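claims of this kind rest on thin evidence. Swai and Baert both treat the textured button as proof of better grip, yet neither tested a smooth one. In the Wurkstead survey, 3,096 respondents rated handles by colour and finish, and only three items asked about holding them. We doubt that a glossy surface tells a buyer much about control.

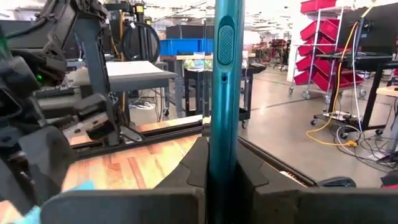 Figure 4. Teal handle with slight taper, oval button with raised dots, and small round hole beneath it.

4.3 Taper and hand position

Gillurau's argument that taper guides the hand is more plausible, but the effect was small and vanished in one of three trials. We would not build a labelling scheme on it.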